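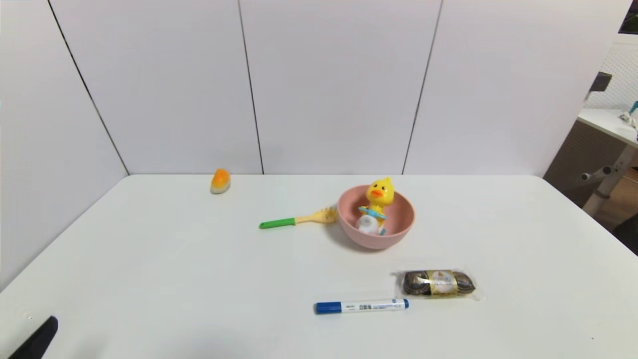 White table and wall panels, Grutimer Building.

Call for Participants: Everyday Reading and Memory in Adults

The Protby Institute for Language Study invites adults living in the Illthorpe area to take part in a study of how people remember what they read in the course of an ordinary day. The study is supported by the McPhee Fund and will run through May.

Purpose of the study

Most research on reading uses short passages written for the laboratory. This study looks at material people meet at home and at work: letters from the bank, recipes, bus schedules, newspaper columns, instructions on a package. We wish to learn which details stay with readers after a delay, and whether the layout of a page makes a difference.

Who may take part

Participants must be 25 years of age or older and must have read English regularly since childhood. Glasses and contact lenses are acceptable. No particular level of schooling is required, and we especially welcome people who do not think of themselves as readers. Persons currently employed by the Institute, and members of their households, are not eligible.

What participation involves

Each participant attends 3 sessions at the Grutimer Building. Sessions are held in the morning or the early evening and are scheduled at least two weeks apart. At the first session you will complete a short questionnaire on your reading habits and read a set of printed pages at your own pace. At the later sessions you will be asked what you recall of those pages and will read several new ones. Answers are given aloud and recorded in sound only.

Between sessions, participants keep a brief reading diary. A booklet is provided. Entries may be as short as a single line, and days without an entry do not affect your standing in the study.

Payment

Participants receive a payment by check at the close of each session attended. Bus fare within Illthorpe is repaid on presentation of a ticket. Parking behind the building is free of charge – please ask for a permit when you book.

Privacy

Names are stored apart from recordings and diaries. Recordings are destroyed once they have been typed up. You may withdraw at any time without giving a reason, and payment for sessions already attended will not be affected.

How to apply

Application forms are available at the front desk of the Grutimer Building, Room 430, and at the Illthorpe public library. Completed forms should be returned to the Reading Study Office, Protby Institute. Applicants will be notified by mail. Large-print forms are available on request.

Posted Sep 27, 2010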